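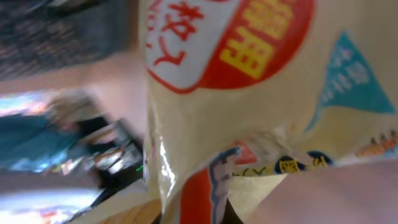

工坊小窍门 · 自动化与折腾

让夹爪老老实实拿袋子：一台自制机械臂的若干经验

02/04/2019

刚开始搭这台机械臂的时候，我们拿木块练手。木块四四方方，怎么夹都行，夹完还很有成就感。后来换成塑料包装袋，成就感当天就没了。袋子这种东西，左边一捏右边就鼓，你以为抓住了它，其实抓住的是一层皮。

以下是在 Bonesbridge 共享工坊里攒下来的做法，机械臂是自己拼的，项目名叫 Waltus，图纸改到第 18 版，前面的版本请不要来要，留着是为了提醒自己。

指头要宽，要软

细指头夹袋子等于拿筷子夹水球。我们把指面加宽，外面包一层硅胶，边角全部磨圆。磨圆这一步别偷懒，3D 打印件的毛边看着不起眼，划开一袋零食只要一下，之后你会在导轨缝里捡渣捡到 11 月。

硅胶片用双面胶贴会慢慢滑走，指头像穿了大一号的袜子。改用硅胶专用胶，压一晚上再上机。

力气从小往大加

舵机出厂默认的夹持力适合跟人掰手腕。先把力调到袋子刚好会滑下去，再一点一点往上加，加到提起来晃两下不掉为止，把这个数写在胶带上贴到底座旁边。写在本子里的数字，用的时候永远找不到本子。

换一种袋子就重新调一次。充气的、抽真空的、装了一半的，脾气都不一样。

腕部相机怕反光

光面薄膜最会骗相机。袋子一歪，边上就亮起一长条白光，程序很高兴地把它认成边缘，然后夹爪直奔那条光而去，夹了一把空气。几种办法：

灯别直射桌面，朝墙打，让光绕个弯再回来。
灯前挂一张描图纸。烘焙纸也行，离灯泡远一点，工坊里已经有一股焦味了，不需要第二股。
曝光锁死，别用自动。自动曝光碰到亮膜会先愣一下，机械臂可不等它。
实在不行，让手腕转个角度再看一遍。同一条亮光换个角度就挪了地方，真正的袋边不会挪。

包装上的字先别急着认

日文包装花花绿绿，红圆圈里黄字，角上再来一条斜的横幅，人看着热闹，程序看着头疼。袋子横过来、斜过来，字也跟着躺倒，识别结果相当有诗意。我们后来只让它认大块颜色，红色圆标就很好用，大，颜色重，躺着也是圆的。小字留给人看。

动的时候别拍

手腕一甩，背景就糊成一锅粥。到位之后停一停再取图，我们停 2 秒，有人嫌慢，嫌慢的人可以自己去拿袋子。快门也调短一些，暗了就补灯，别靠提高增益，噪点一多，桌面的木纹都会被当成货物。

线缆留余量

相机线沿小臂走，每个关节处留一个松松的弯，用魔术贴扎带，别用一次性扎带。理由你拆第一次线时就明白了。走完线之后，手动把每个关节转到头，看哪里绷住。绷住的地方现在就改，等通电再发现，线头通常已经在地上了。

手伸进去之前

人手和夹爪共用一张桌子的时候，规矩要死板一点。急停按钮放在不用转身就能拍到的地方，速度限到最高值的 10%。袖子卷起来，挂绳摘掉。递袋子时捏住远离夹爪的那一头，松手要干脆，别跟它拔河，它不懂谦让。

调试程序用的是 Khúc，一个我们自己写的小脚本，功能简陋，好处是每一步都要按回车才走。控制板是从 Grokimura 店里淘的，说明书只有一页，背面是空白，正好拿来画接线图。

收工

指面用湿布擦，别用酒精泡，胶会起边。零食袋用来练手没问题，练完记得检查封口有没有裂，裂了的当场吃掉，漏到桌上的不算。断电以后把夹爪停在张开的位置，硅胶一直压着会留印子，下次夹东西就往一边偏。

工具箱最下层还有一卷备用硅胶片，用完请在盖子上画个叉。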